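第7章　手先カメラによる位置合わせと接触を伴う作業の計画

7.1　この章で扱うこと

前章までは、作業台に固定したカメラで対象物の位置を求め、その位置へアームを動かす方法を説明した。箱をつかんで別の場所へ置く程度の作業であれば、この方法で足りる。しかし、分解や保守の作業では、手先が対象に近づくほど固定カメラの視線がアーム自身に遮られ、最も精度が必要な段階で画像が使えなくなる。この章では、手首に取り付けたカメラの画像を使って最後の数センチメートルを詰めるソフトウェアを扱う。

例題には、デスクトップ型計算機の保守作業を用いる。ケースを開けた状態の筐体に対し、プロセッサのソケット周辺にある金具へ指先を合わせ、必要な力だけを加えて操作する、という作業である。対象は量産品なので寸法のばらつきは小さい。一方、ケーブルの通り方は一台ごとに違い、基板の表面は照明を反射する。認識と計画の両方に、それぞれ難しい点がある。

読者は第3章の座標変換と第5章の軌道生成を理解しているものとする。力制御については7.5節で必要な範囲を復習する。

7.2　処理の全体構成

本章で作るプログラムは、認識、計画、制御、監視の4つのモジュールからなる。認識モジュールは手首カメラの画像を受け取り、対象部品の位置と姿勢を推定する。計画モジュールは推定結果と筐体の形状モデルから、周囲に触れない接近経路を求める。制御モジュールはその経路に沿って手先を動かし、接触後は位置制御から力制御へ切り替える。監視モジュールは他の3つの出力を常時読み、矛盾があれば停止を指示する。

モジュール間の通信には、付録Bで導入したメッセージ基盤Clirkikを使う。各メッセージには必ず撮影時刻または計測時刻を付ける。送信時刻で代用してはならない。画像処理には時間がかかるため、推定結果が届いた時点で手先はすでに別の位置にある。撮影時刻がわかれば、その時刻の関節角を記録から取り出し、推定結果を基準座標系へ正しく変換できる。初学者のプログラムで最も多い誤りは、この変換に現在の関節角を使うことである。

制御周期は2ミリ秒、認識の周期は100ミリ秒とする。両者の周期が大きく異なるので、制御モジュールは認識結果を待たずに動作を続けなければならない。新しい推定値が届いたときに目標位置を一度に書き換えると、手先は段差のある動きをする。7.4節では、目標値を補間しながら更新する方法を示す。

7.3　認識の目標を決める

認識モジュールを作る前に、何を認識すべきかを決めておく。画像に写るものすべてを識別する必要はない。今回の作業で位置が必要なのは、金具、レバー、およびその近くで接触を避けるべき部品である。基板上の小さな部品は個別に識別せず、進入禁止の領域としてまとめて扱う。

金具の位置を求める手がかりには、基板上の特徴点を使う。金具そのものは金属で、見る角度によって明るさが大きく変わる。輪郭だけを頼りにすると、反射の境目を部品の縁と誤って検出することがある。これに対し、基板に印刷された文字やメモリスロットの並びは、形が安定しており検出しやすい。部品どうしの相対位置は設計データから得られるので、見つけやすいものを見つけ、そこから金具の位置を計算する。

ただし、この方法は基板が正しい位置に固定されていることを前提としている。OksanenとWeerakoonが作成した演習用データセットPrisusには3066枚の画像が収められており、そのうち57枚では金具が設計位置からずれている。演習7.2では、この57枚に対して相対位置だけを使った推定と、金具の縁も併用した推定を比較する。

手首カメラを使う場合、画像にはグリッパ自身が必ず写り込む。指のリンクや締結用のねじは金属部品と見た目が似ており、特徴点の抽出器はこれらにも反応する。グリッパの形状と指の開き量は既知であるから、画像上で占める領域を毎回計算し、特徴点の抽出から除外する。この領域を自己マスクと呼ぶ。
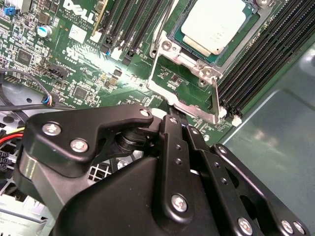
自己マスクの大きさには調整が必要である。小さすぎるとグリッパの縁が残り、推定値が手先の動きに引きずられる。大きすぎると、指先のすぐ近くにある対象部品まで隠してしまう。本章のプログラムでは、指先付近とそれ以外とで余白の値を分けて設定する。関節角の誤差が画像上で何画素に相当するかを先に計算し、その値を余白の下限とする。

反射については、明るさがしきい値を超えた画素を欠測として扱う。欠測の領域を周囲の値で埋めることはしない。特徴点の数が足りなくなった場合は推定値を出力せず、「推定不能」を示すメッセージを送る。計画モジュールはこれを受け取ると手先を後退させ、角度を変えて撮影をやり直す。誤った推定値を送るよりも、値がないことを明示するほうが、後段の処理は簡単になる。

7.4節に進む前に、付属のシミュレータSkindellを起動し、サンプルプログラムwrist_maskを実行しておくこと。指の開き量を変えると、自己マスクの形がどのように変わるかを確認できる。続いて余白を0に設定し、手先をゆっくり左右に動かしたときの推定値の変化を記録する。この記録は演習7.1で使用する。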